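Wednesday, late

What a good day! Came in before eight with my head still full of the plot Mojtaba sent last night, and it holds up. We retrained on all 3,859 demonstrations, the clear-bag ones included, and the policy doesn't fall apart on transparent plastic anymore. Out of 60 trials it only lost the rim of the bag 7 times. In March it lost it almost every time and I was ready to drop clear bags from the paper.

Jana and I spent the afternoon on more demonstrations with the hand-held grippers, both hands, the see-through bag with the beige piping. I love this part. You stop thinking about your fingers after a while and start thinking in jaws.

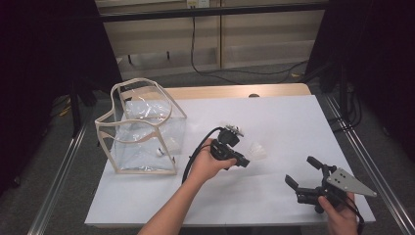
My pet theory is that the wrist views are doing most of the work. From the head camera a clear bag on a white board is mostly glare, and I have trouble finding the opening myself. Close in, the folds catch the light and there's the binding to follow. Britta thinks it's simply more data. So tomorrow we train once without the wrist cameras, same seeds, same everything, and one of us buys the coffee. 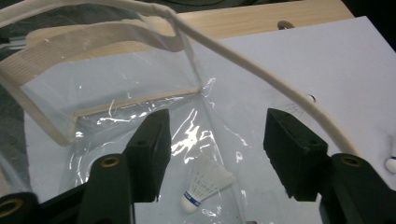

Also want to try the shuttlecocks again with the narrow jaws. Remedios has a spare set in her drawer, must ask. And rename the folders before Zenberg syncs overnight - I still have two called "new bag".

Forearm sore, very happy. Bed.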